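Zwischenbericht zum Vorhaben Plidari, Arbeitspaket 2: Greifen in der Simulation
Stand: 17. Mai 2022

Im Berichtszeitraum wurde die Simulationsumgebung am Standort Notholm fertiggestellt. Für das Training der Greifstrategie liegen jetzt 600 simulierte Episoden vor, weitere 125 sind für die Auswertung zurückgehalten. Die Handkamera liefert gerenderte Bilder, in denen das dunkle Greifergehäuse den größten Teil der Tischfläche verdeckt. 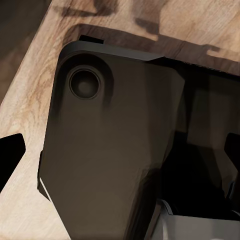 Malte Harmsen
Projektbearbeiter Simulation, Ralora

Holzmaserung und Schattenwurf auf der Tischplatte werden mitgerendert. Beides soll im nächsten Schritt pro Episode variiert werden. Das Verfahren Luo erreichte auf den zurückgehaltenen Episoden eine Erfolgsquote von 60 Prozent - ohne Tiefenbild, nur mit Farbbild und Gelenkwinkeln. Von den Trainingsepisoden mussten 193 neu erzeugt werden, weil die Zeitstempel der Gelenkdaten verschoben waren.

Offen ist die Übertragung auf den realen Arm. Die Kalibrierung der Handkamera steht noch aus und wird bis Ende Mai nachgeholt. Mehrkosten entstehen dadurch nicht.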